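Wood Panel Care and Handling: Frequently Asked Questions

Do these answers apply to all Kokkonen panels?
They apply to the flat, clear-finished wood panels sold for doors, shelving and desk tops. Painted panels are covered on a separate page. Check the label on the carton if you are not sure which finish you have.

How should panels be stored before installation?
Flat, on at least three level supports, in a heated room. Leave them in the room for 12 hours before unwrapping. Panels stored on edge for more than a day or two may bow – a slight bow usually comes out once the panel is laid flat again.

Can I stand a panel upright while I work on it?
Yes, for short periods. Support the full lower edge and do not let the weight rest on one corner. Keep a hand on anything taller than your waist. 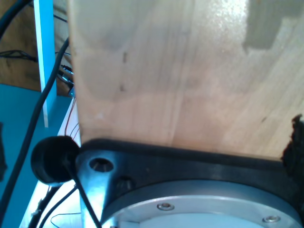

Brutadetti, October

Pale finishes and glare
The pale tan panels have a smooth, slightly glossy surface, and strong light will wash out part of the face. Grain lines in this color are faint and hard to judge under a bright lamp. Inspect the panel from a low angle, then turn it and inspect it again.

I see small dark marks on the face. Is this a defect?
Not necessarily. Wipe the mark with a damp cloth first. If it stays, run a fingernail over it. A mark you can see but not feel is normally part of the wood and is not covered by the warranty. A mark with an edge or a hollow should be reported before the panel is cut or drilled.

What about gray patches?
Change the lighting before you do anything else. A shadow will move or disappear. A smudge will not, and can be cleaned with Cudora surface cleaner or plain soapy water. Do not use scouring pads.

Can I sand the finish?
Light sanding with 500 grit is acceptable for small scratches. Work along the grain and stop as soon as the shine dulls evenly. Recoat the same day.

Which oil or wax can I use?
Zumum clear wax is compatible with the factory finish. Apply a thin coat, wait 15 minutes, and buff with a dry cloth. Oils will not soak in through the finish and leave a sticky film.

How do I report a damaged panel?
Send the order number, the panel size and two photos – one of the whole face and one close-up of the damage. Reports received by noon on Friday are answered the same day. Orders of more than 2,000 panels are handled by the Brutadetti warehouse directly.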